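Renting a studio or hall at Mimham: your questions

Are the short-let rooms really all-inclusive?
Mostly. Heating, lighting, tables and chairs are in the price. Parking isn't, whatever the old leaflet says. Ask for the total in writing before you pay a deposit, from us or anyone else.

I've seen the Golitside rooms advertised for less. Why?
Look at what the headline price covers. The last time we checked, it left out evenings, cleaning and the key deposit. It may still come out cheaper for you. Add it up and see.

Do I need the "premium wifi" add-on?
Probably not. The ordinary connection copes with email and the odd video call. The add-on is sold by the line supplier and we get nothing from it. In May we tried both in the Nastov room and couldn't tell them apart.

What does "sleeps 29" mean on some listings sites?
We have no idea. No one may sleep here. The site copied it from somewhere and has ignored two requests to take it down. The large hall holds 77 people standing, and fewer with tables out.

Is the building soundproof?
No. Some agents call it "acoustically treated", meaning there are curtains. If you need silence, visit at about 7 in the evening when the choir is in and judge for yourself.

Can I see a room before booking?
Yes, and you should. Photos make any room look bigger. Email Alžběta Murín for a time.

What are the floors like?
Wood in the Hsueh room, carpet tiles in Nastov. Dancers tell us the wood is fine. Runners of "high impact" classes disagree, so bring mats. 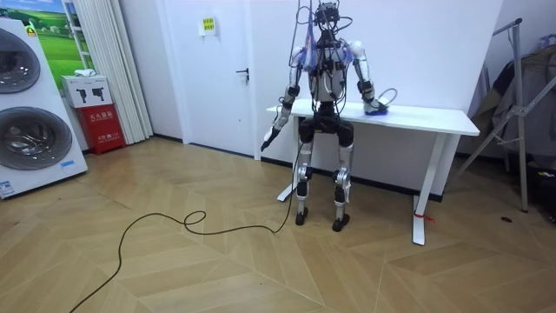
The Hsueh room, with wooden floor and white table.

Is your booking system "instant"?
You get an instant email. It says we have received your request. A person then checks the diary, usually by the next morning, and until you hear from them you have not got a room.

Will I get my deposit back?
If the room is left as you found it, yes. Take your own photos when you arrive. Marcelle Texier handles disputes and she will ask for them.

Do you price match?
No.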